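The Case for Keeping the Branch Library Open in the Evening

The regional authority in Verkberg has proposed closing its branch libraries at 5:30 p.m. beginning in March. The proposal is presented as a modest adjustment to a difficult budget. It deserves closer examination than it has received, for the hours in question are the only ones in which a large share of the working public can use the service it pays for.

The authority relies on a count of visits taken at the Ruddock branch, where 355 people came through the doors after 5:30 in the month reviewed. Set against daytime attendance, the figure looks small. A count at the door, however, treats a person who returns a book and leaves in the same way as one who stays until closing to finish a job application. Evening visitors at Ruddock tend to stay. They attend language classes, use the printers, and meet in the study rooms, which must often be reserved well in advance.

It has also been argued that online lending makes long hours unnecessary. The Mernero catalog is a good service and should continue. It lends books to those who already own a device, pay for a connection, and have a quiet place to read. Many households in the Flidia district lack at least one of these, and the branch supplies all of them at no charge.
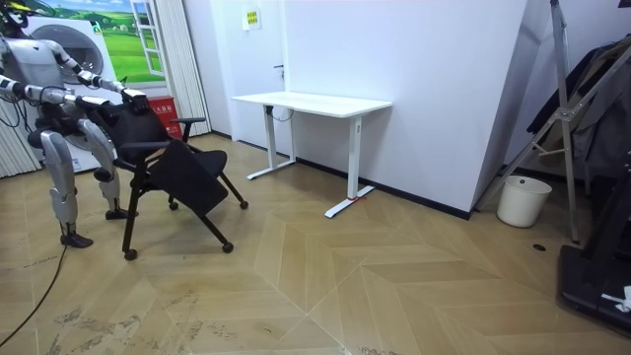

Vol. 12, No. 2 | Page 14

The savings themselves are uncertain. Heating in the older buildings runs on a fixed schedule, and the cleaning contract is priced by floor area. Neither cost falls when the public leaves early. What remains is a reduction in staff hours, borne chiefly by part-time employees who accepted evening work because it suited their family duties.

A petition opposing the change has gathered 2,000 signatures. The authority should answer it with a full account of the expected savings, branch by branch, before any vote is held. If reductions prove unavoidable, a later opening time on quiet mornings would do less harm and could be tested at a single branch first.

Public institutions keep the confidence of the public by being available to it. A library that closes before most residents have left work asks them to support a service they may seldom enter. The authority should withdraw the proposal and return with one that preserves evening hours on at least part of the week.

Contact the editorial office | Copyright, all rights reserved | Back to top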